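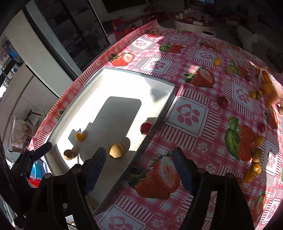

Oilcloth Table Covers: Questions We Get

Can I prepare food right on it?
Yes for rinsing and sorting fruit or small tomatoes. For cutting, use a board. A knife will go through the coating.

How do I clean up tomato juice?
Wipe with a damp cloth and a drop of dish soap, then dry. Old juice may need up to 30 minutes under a wet cloth.

Can it go in the washing machine?
No. No dryer or iron either.

My cloth came with fold lines. Will they go away?
Lay it flat in a warm room. Most lines are gone in 7 days.

Does sunlight fade the print?
Over time, yes. Reds and pinks go first. Turn the cloth now and then if the table is by a window.

Do you cut to size?
Yes, at the Gronville store. Allow two inches of overhang on each side. Cut pieces can't be returned.

Who do I ask about an order?
Shirley Melnyk at the Gronville counter.

Updated 19 February 2019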